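Does a Hand-Held Gripper Save Any Time? Report on a Shared Workshop Build

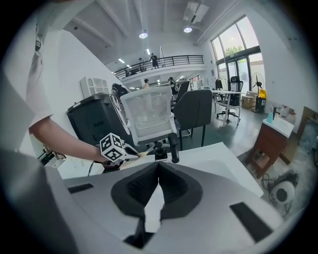 Our course asks for a build that can be finished in one term, outside the department labs, with whatever tools the group can get access to. We picked a pair of hand-held grippers. The pitch for these things is well known by now: you skip the robot arm, hold the gripper yourself, do the task the way you would like a robot to do it, and record the motion. Later a policy is trained on the recordings. We went in doubting most of that pitch, and this report explains which doubts survived the term and which did not.

The work was done at Brulham, the shared workshop, mostly in the evening. Brulham is a good place to build and a poor place to measure. People walk through, furniture moves, and the light changes from one hour to the next. We mention this early because the projects we read before starting describe their data as collected "in the wild" as if that were a strength all by itself. In our case it was also a source of errors we could not always trace.

What we built

The design follows an open set of plans we found under the name Kelik. We changed the grip angle, thickened the housing near the trigger, and replaced the recommended fingertips. The Kelik notes say the original fingertips hold "most household objects." Ours dropped a full pill bottle on the first try and a damp sponge on the second, so we did not feel bad about replacing them. Ribbed foam was the best of the materials we tried. It gives a little when it closes, which helps with hard round things and hurts with anything thin. A playing card flat on a table is still out of reach for us.

For tracking we used printed cube markers fixed to the gripper. The software side is called Flutar, a small package one of us had used in an earlier class. Flutar looks for the square patterns and works out where the cube is and which way it is turned. It wants two faces in view for a steady answer. With one face it will still give you a number, and it will give it with full confidence, and the number can be badly wrong. This cost us most of March. We had written a plotting script that smoothed the path before showing it, so the bad readings looked like normal hand motion. Once we turned smoothing off the jumps were obvious.

The cables were a bigger nuisance than expected. A cable that hangs free pulls on the hand when you reach across your body, and a cable that is taped down comes loose after an hour. We never found a setup that everyone in the group liked.

What we recorded

We chose one task, picking up a small object and passing it from one gripper to the other. Handing over is harder than placing, and that was the reason we chose it. Many of the demos we had seen online stop at picking a block up and putting it in a bowl, and we suspected that the easy tasks were hiding the weak points.

Over the term we recorded 876 handovers. Of these, 210 had to be thrown out. The largest group of rejects was lost tracking, nearly always at the moment the two grippers came close together and one covered the other's marker. That is an awkward result, given that the moment of contact is the part we cared about. The rest were a mix of dropped objects, dead batteries, and recordings where someone forgot to press stop.

We want to be fair here. Nearly a quarter lost sounds bad, but we were learning as we went, and the reject rate in May was clearly lower than at the start. We did not keep the logs in a form that would let us give a proper monthly figure. That was our mistake and we would fix it first if we did this again.

The time question

The main claim we set out to test was speed. The Kelik notes say a person can record demonstrations "almost as fast as doing the task by hand." Doing the handover takes a few seconds, and the recording itself does go quickly. What the claim leaves out is everything on either side. Each session needed 20 minutes of setup before the first usable recording: charging, calibration, checking that Flutar agreed with a tape measure, and checking again after somebody bumped the stand. Then came sorting. Watching the recordings back to decide which to keep took longer than making them, and we found no safe way to hand that job to a script.

We had no robot arm to compare against, so we can't say whether remote control of an arm would have been slower. It probably would have. Our complaint is narrower. When a project page gives a rate per hour, it should say which hour is meant.

Did it train?

Sort of. We trained a small model on the 666 recordings that were left and asked it to predict the next hand position on recordings it had not seen. It did well while the hand was traveling through open space and poorly in the last bit before contact. A straight line drawn by a five-line script did nearly as well on the open-space part, which took some of the shine off. A bigger model might close the gap. So might better data near the contact — we can't separate the two with what we have.

We also tried the Karagiannis filter, which is meant to repair short gaps in tracking. It made the plots prettier. On recordings where we had covered the marker on purpose and knew the real position, the repaired path was sometimes farther off than simply holding the last good reading. We left it out of the final results.

Costs

The parts list is in the appendix we handed in with this report. The plans call the build cheap, and the printed parts are. Failed prints, spare fingertips and a second set of batteries are missing from the published list, and together they were a real share of our budget. Anyone planning on the published price should leave room.

What we would change

Put a marker on more than one part of the gripper, so that a handover doesn't hide everything at once. Keep raw tracking data and plot it raw. Write down every rejected recording with its cause on the day it is rejected. Pick a corner of the workshop and ask for it to be left alone during a session, even if that means shorter sessions.

We would still build the grippers again. They are comfortable, people learn to use them in minutes, and the mechanical side gave us less trouble than the software. The files, including our changes to the housing, are on the group's Brulham page. The tracking scripts are there too, with smoothing switched off by default.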